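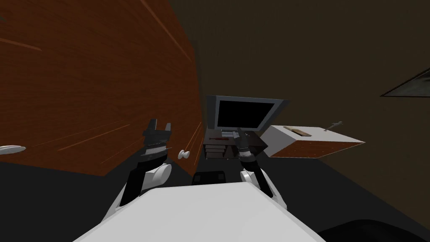

Our project asks how people pick storage furniture for small apartments and whether they measure anything before buying. Short answer, mostly no. We started with wood finish because that was what came up first in every interview. A big cabinet in an orange-brown wood grain with thin lighter streaks is the kind of thing people called "warm" or "like my grandma's" and they said it before saying a word about size. Size came up later, usually with a groan.

**Author:** Neville Hebden
**Course project, final report** — 08/04/2025

## What we did

Interviews with 20 renters in the Cludden building and the two streets behind it. All apartments under 1000 square feet. Talked in their kitchens mostly, between ten minutes and an hour. One guy talked for two hours, his is in the appendix by itself.

Asked everybody the same 4 questions:

- What was the last big piece you bought or were given?
- Did you measure the space first?
- Did you measure the door, hall, stairs?
- Would you get the same one again?

Then a paper survey left in the laundry room. Got almost 100 back, some with only the first page filled in. Used those anyway for the first-page questions.

## Findings

Measuring the wall: common enough. Measuring the hallway: rare. Stairs — hardly ever. The stairs at Cludden have a tight landing on the second floor and we heard the same story over and over, piece gets to the landing, piece goes back down. One couple took the legs off a sideboard and lost the bolts, it sat on books until June.

Depth is what people get wrong most. They check width against the wall and height against the ceiling, then the doors open into the bed. Several people now keep a cabinet with one door that only opens halfway. They just reach around it.

Finish. I expected people to want white or pale stuff in small rooms becuase every decorating article says so. The interviews went the other way, brown wood got the nicest comments by far. The survey was more split. Could be that people say "wood" out loud and tick "white" on paper, or the survey people are younger. We didn't ask age. Should have.

Secondhand vs new: secondhand buyers measured less. They said there wasn't time, somebody else would grab it. Makes sense to me, a listing is gone by dinner.

## The tape test

We handed out painters tape and asked people to mark a footprint on the floor for a piece they wanted, then live with it for a few days. Most kept it down. The ones who did changed their mind about size more than we thought, nearly always going smaller. People stub their toe on nothing and still get annoyed at the tape.

One person in the Kvaran Street group taped the open doors too, as a second outline. We copied that for the rest. Best idea in the whole project and it wasn't ours.

## Problems

The survey question on price was worded badly. "What would you spend" got answers for a whole room from some people and for one shelf from others. Dropped it. So there is no price section, even tho the proposal promised one.

Also everybody lives within a few blocks. I wouldn't stretch this to houses or to other cities.

Interview notes are handwritten and two pages got coffee on them. Typed up what I could read.

## Still to do

- Type the rest of the survey comments
- Ask the Salden thrift store if they would hand out tape with big items (manager said come back after inventory)
- Fix the chart labels, width and depth are swapped on the second one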